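Section 4. Opening and Recording an Outreach Visit

This section is for outreach workers and shelter desk staff who use the Staleck visit record. It explains how to open a visit, how to record what the person needs, and how to send a referral to another service in the city. Reading the section takes more time than doing the steps. After a few visits you will do them from memory.

Before you begin, you must have finished Section 3 (Your account and your area). If your name does not show in the top corner of the start page, go back to Section 3, because records made without a name cannot be sent.

4.1 Words used in this section

Visit: one meeting with one person or one household, on one day.

Household: people who wish to be housed together. They do not need to be relatives. Ask them, and write what they answer.

Referral: a request to another service, for example the night shelter at Bjarnason House, the street nurse, or the rent help desk.

Open referral: a referral which has been sent but has no answer yet.

Area: the part of the city your team covers. There are 11 areas. Your area was set by your coordinator and you cannot change it yourself.

4.2 Opening a visit

1. From the start page, choose New visit.

2. Read the consent text aloud to the person. It is short. If the person prefers to read it, you can turn the device toward them.

3. Choose Agreed, Agreed in part, or Not agreed.

4. If you choose Agreed in part, a list of services opens. Mark only the services the person allows you to share with.

5. Enter the name the person wishes to be called. A legal name is not necessary at this step.

6. Choose the place of the visit from the list. If the place is not in the list, choose Other and write the nearest street crossing.

7. Press Save and continue. The visit gets a number in the gray field at the top.

Note: The visit number belongs to the visit and not to the person. The same person will have a different visit number next time.

Note: If you choose Not agreed, you can still give help and you can still write a visit, but the name field will be locked. The visit is then counted for the area only. Please do not write the name in the comment field instead.

Caution: Do not choose Agreed for a person who is asleep, or who is too ill to answer. Choose Not agreed and call the health line from the card in your team bag.

4.3 Finding an earlier record

Many persons you meet have been visited before, perhaps by another team. Look for the earlier record before you make a new one.

1. After step 5 above, press Look for earlier records.

2. Wait until the list stops moving. On a weak telephone signal this can be slow.

3. Compare the name and the birth year. If both agree, ask the person one more question, for example where they stayed in October.

4. If you are sure, press Join. If you are not sure, press Leave separate. The office can join two records later, but it is much work to divide them again.

Caution: Never show the result list to the person. It can contain other people's names.

4.4 Recording needs

The needs page has five parts: sleeping place, health, income, papers, and animals. You do not have to fill in all of them at the first visit. Most workers fill in sleeping place and health first, and take the other parts when the person knows them better.

1. Open the part you wish to fill in.

2. For each line, choose Now, Soon, or Not needed.

3. If you choose Now in the health part, the record asks if the street nurse has been called. Answer this before you leave the page. The answer is not kept if you go back.

4. In the income part, write only the kind of income. Amounts are taken by the rent help desk.

5. In the papers part, mark which papers are missing. Do not take photos of identity papers with your own telephone.

6. In the animals part, write the kind of animal and if it can be in a room with other animals. Bjarnason House takes dogs on the ground floor only.

7. Press Save part. A part which is saved gets a green line at the left side.

Note: "Soon" means within two weeks. In the old paper form it meant within one month, and some workers still use it in this way. From 5/27/21 the office has read it as two weeks in all areas.

4.5 Sending a referral

You can send a referral only when at least one part of the needs page is saved.

1. Press Send referral.

2. Choose the service. Services which the person did not allow in 4.2 step 4 are not in the list.

3. Choose how the service shall reach the person: by telephone, through your team, or at a fixed place. Many persons change telephone often, so through your team is the safest choice.

4. Write a comment if the service needs to know something for the first meeting. Keep the comment under 555 characters. Longer comments are cut without any warning, and the receiver will not see the end.

5. Read the comment once more, as if the person was reading it beside you. They have the right to do so.

6. Press Send. The referral now shows under Open referrals.

Note: The night shelter answers until 8 p.m. A referral sent after this time is read the next morning. If the person needs a bed the same night, call the desk and send the referral afterward.

Note: The rent help desk takes one referral for each household. If two adults in the same household each send one, the second will come back with the message Already open.

If the referral comes back with Outside area, the service does not cover the place of the visit. Do not change the place to make it pass. Call your coordinator, who can send it to the matching service in the other area.

4.6 When there is no connection

The record works without a connection, but with some limits. You can open a visit and fill in the needs page. You cannot look for earlier records and you cannot send referrals.

1. Check that the words Working offline show at the bottom of the page.

2. Write the visit as usual and press Save part after each part.

3. When you are back where there is a connection, open the start page and press Send waiting visits.

4. Stay on the page until the number of waiting visits is 0.

Caution: The device can hold 47 waiting visits. If you try to save one more, the oldest will not be deleted, but the new one will not be saved either. Teams on long routes should send their visits at midday.

4.7 Using the paper form at a table

Sometimes a person does not like to see a device during the talk. In this case use the paper form from Drurkitz, which has the same five parts in the same order. The forms are in pads, and each sheet has a number printed at the foot.

1. Sit so that the person can see what you write.

2. Clear enough table for one sheet. Put other people's sheets back into the closed folder before you begin.

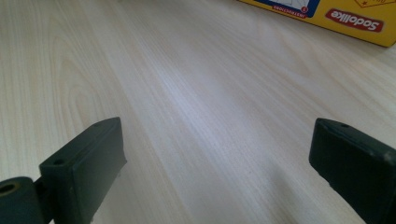
Fig. 4-3. Table surface with light wood grain.

3. Write with a blue or black pen. Pencil does not show well when the sheet is scanned.

4. Let the person sign in the lower box, or write "spoken consent" and your initials.

5. Copy the sheet into the record on the same day. Write the sheet number in the comment field of the visit.

6. Put the sheet in the locked box at your base. Sheets are kept for 90 days and then shredded by the office.

Caution: A sheet which is lost must be reported the same day, also if you think it contains only a first name. Use the form Lost paper in Section 9.

4.8 Closing a visit

1. Check that no part of the needs page has a yellow line. Yellow means that something is written but not saved.

2. Choose Next contact and set a day, or choose No contact wanted.

3. Press Close visit.

A closed visit can be opened again by the same worker until midnight. After this, only a coordinator can open it. Open referrals stay open also when the visit is closed, and the answers come to your start page.

4.9 Common messages

Name missing: You pressed Save and continue with an empty name field. Write a name or change the consent to Not agreed.

Record in use: Another worker has the same record open. Wait, or call them. The name is shown in the message.

Number not found: The sheet number is wrong. Sheet numbers start at 1,879 for the pads in use now. Lower numbers are from the old pads and must not be used.

Skustinus not answering: Skustinus is the server for referrals. Your visit is safe on the device. Try again later, and do not send the same referral two times.

Questions to this section are answered by Grethe Þrastardóttir at the coordination office, on weekdays before 3 p.m. Please have the visit number ready when you call, and do not send names of visited persons by email.

Continue with Section 5, Answers from Services.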